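We use cookies to remember your preferences and to see which posts people read. By continuing to browse you accept our cookie policy. OK

Plulent Tan Toolbox Review: Two Months In and I'm Keeping It

Posted November 1, 2018 by Diệp Trình 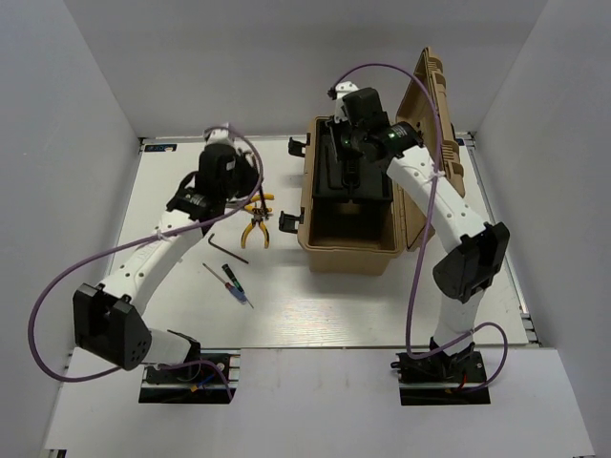 I've owned five toolboxes as an adult and I have complained about every one of them, so let me enjoy this. The Plulent is the first box I've bought where I stopped thinking about the box. I open it, I get the pliers, I fix the thing, I put the pliers back!

Some background first. I live in a second-floor apartment with one closet that does everything (coats, vacuum, paint, holiday lights), and my tools used to sit in a Loltemis bag at the bottom of it. A soft bag is great for carrying and terrible for finding anything. The small screwdrivers slid down under the wrench, and I'd end up tipping the whole lot onto the floor to tighten one cabinet hinge. My neighbor Oľga Jurčo, who fixes up old chairs and sells them, watched me do this in January and told me to get a box with a real lid. It took me until the end of summer to listen.

So, the lid. It opens in one easy move and it stays where you leave it. My old metal box had a lid that would come down on your knuckles if you bumped the table, and I bumped the table a lot. With this one I can reach in with both hands and dig around. The latch has a good firm click and I can work it with my thumb while I'm holding something in the other hand.

I also love the color. I know, it's a toolbox. But most of the ones in the store were black or a very loud yellow, and the tan looks calm on a shelf. It hides dust well too, and there's plenty of dust in my closet.

Inside it's one open space with a lift-out tray. The tray holds the stuff I use every week - a tape measure, picture hooks, a pencil, the little screwdriver for battery covers. Pliers and anything heavier go underneath. I had a plan to buy dividers and then never did, and I haven't missed them. If you have a big collection you'll want them. For a starter set of hand tools plus the odds and ends that pile up over the years, the plain space works fine.

One habit that has made a huge difference: before I start a job I take out what I think I'll need and lay it next to the box, on the left, and everything goes back in when I'm done. My mother did this with her sewing things and I thought it was fussy. I take it all back. Last weekend I put up a Prallix shelf in the hallway and didn't lose the pliers once, and I usually lose the pliers at least three times per shelf.

Now for the things I'd change. The handle is comfortable when the box is half full, but load it up and the edges start to press into your fingers. I carried it down to the car and over to my sister's place and I was switching hands the whole way from the parking lot. A bit of rubber around the grip would solve it. I may wrap mine in bike tape.

The tray is also a touch shallow. My tape measure fits, but only lying flat, and if I stand it up the lid won't close. It caught me out twice in the first week and now I do it right without thinking.

And it didn't come with anything to stop it from sliding around. On my kitchen table, which is pretty slick, it moves when you rummage. I stuck four felt pads under it and then realized felt slides even better, so those came off again - get the rubber ones.

I paid 82 dollars at Dương, the hardware place near the bus station, and yes, that's more than I meant to spend on an empty box. They had a cheaper one from the same maker with no tray. I held both and went back and forth for ages. The tray was worth it to me. If your tools are mostly big ones, save the money and get the plain one.

Oľga borrowed mine for a weekend to do a set of dining chairs and brought it back with a note on the lid asking where I got it. She's been using a fishing tackle box since college, so I'm counting that as a strong vote.

I'll update this after the winter, once it's been through the annual radiator bleeding and whatever my sister decides to hang on her walls next. If the latch loosens up or the hinge starts to squeak I'll add it here.

Get new posts by email. Enter your address to sign up for our newsletter. You can unsubscribe at any time.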